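Wrist camera only: what four weeks with one washing machine gave us

7 September 2019

For most of the summer I have been teaching an arm to open the door of a front loader and to put clothes in it, using only the camera at the wrist.

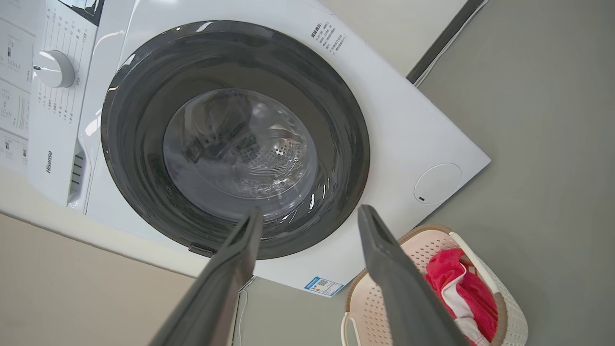 Why only the wrist

Last year at Keltetti we had two cameras, one on a tripod and one on the arm. The tripod was good for everything until the gripper came close to the door, and then the arm covered the exact place we needed to see. Every time somebody touched the tripod we also had to calibrate again, and I lost many mornings like that. Sorin Cozma proposed to throw the fixed camera out and see how far we fall. I was against it. I wrote him a long mail with my reasons, which he still has.

The wrist view has its own problems. The machine is often tilted in the image, because the wrist turns to get the fingers to the door. A person reads the Hisense name sideways without any trouble, but our first network had learned that doors are upright, and it was lost as soon as the roll passed a certain angle. Also the glass is a dome, and the depth there is nonsense. Sometimes we get the drum behind, sometimes a highlight, sometimes nothing.

What we changed

We stopped asking for the depth of the glass. The method now looks for the dark ring of the door, which has a strong edge against the white front, and fits an ellipse to it. From the ellipse we get the plane of the door and its center. The real diameter we measure one time with a ruler and put in the configuration file. I know this is not elegant. Siobhán Ní Mhurchú calls it the ruler method, and the name has stayed, even in our commit messages.

For the roll we did two things. In training we rotate the images by any angle, and before the network sees a live image we turn it back with the angle known from the arm joints. Each of these alone helped a little. Together they helped much more than I expected, and I don't have a good explanation for that yet.

The last part is the approach. When the fingers are near the ring they begin to hide the lower part of it, so the ellipse fit gets only the upper arc. We now mask the fingers out with a fixed shape, since they are always in the same place of the image for a given opening. Before the mask, the fit liked to take the edge of a finger as part of the door – this gave us some very confident and very wrong answers.

Numbers

We recorded 1000 approaches from random start poses. With the old code, 130 of them ended with the fingers at the wrong side of the rim. With the ring fit, the roll correction and the mask together, this went down to 4. I checked these failures by hand and they are all the same type: a start pose very low and very near, where the ring is outside of the image at the beginning and the search goes in the wrong direction.

Please read this with care. It is one machine, in one room, with the same light. Sorin tried the same weights on the Mikari machine we have upstairs, which has a chrome ring, and the result was poor. I did not count it, but more than half was my feeling.

Picking up the clothes

The laundry basket is a different story and I will write about it in October. Shortly: a bright garment together with a white one is easy to separate by color, but the gripper takes both anyway, because they are twisted together. We are testing a small shake after the grasp. The basket has holes all over, and our segmentation likes to see each hole as an object, so for now there is a minimum size in the code.

If someone has used the Clanport driver with hand-eye calibration, please write me. I get an offset of a few millimeters which changes after each restart, and I have already checked the screws.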